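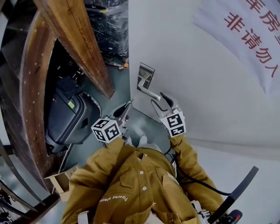 Gunley opens door-task programme for teaching robots by hand

IMTHORPE, February 4, 2026 - Gunley, a developer of training tools for service robots, today announced the start of Pomare, a programme in which people show everyday building tasks to robots by hand. The first tasks are doors with lever handles, narrow passages and the foot of a staircase.

In Pomare, the demonstrator holds one gripper in each hand and does the task at a normal walking pace. The movement of the grippers is recorded together with the camera views, and from these recordings a robot arm with the same type of fingers can learn the task. No robot has to be present in the building during the recording.

"A door looks like a very simple thing, but for a robot it is still difficult," said Cyprian Dudek, head of demonstrations at Gunley. "The lever must be taken at the correct place, and the person must also know where the other hand is. When we show this with our own arms, we keep the small corrections that we would lose with a joystick."

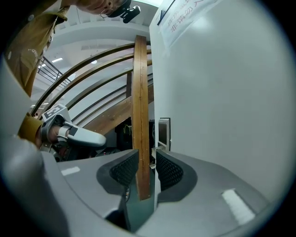
Photo: Gunley

Gunley has used remote control for earlier work and will continue to use it for tasks with heavy loads. For doors and stairs the company now prefers the hand-held method. Each demonstrator receives two days of training before the first recording, and a session is limited to 9 tasks, so that the movements stay calm and natural.

The recordings are checked by a team led by Rasa Adomaitis. Demonstrations with a hidden marker or an interrupted movement are put aside and repeated.

"We ask our people not to perform for the robot," said Adomaitis. "They should open the door as they open it at home - only the fingers are different."

The programme was prepared in January with Dumwood, a building services company which will try the trained robots in its own corridors and storage rooms. The trial is planned to last over seven months. Gunley and Dumwood will publish the results after the end of the trial.

Building owners who wish to offer a site for recording can write to the Gunley office in Imthorpe.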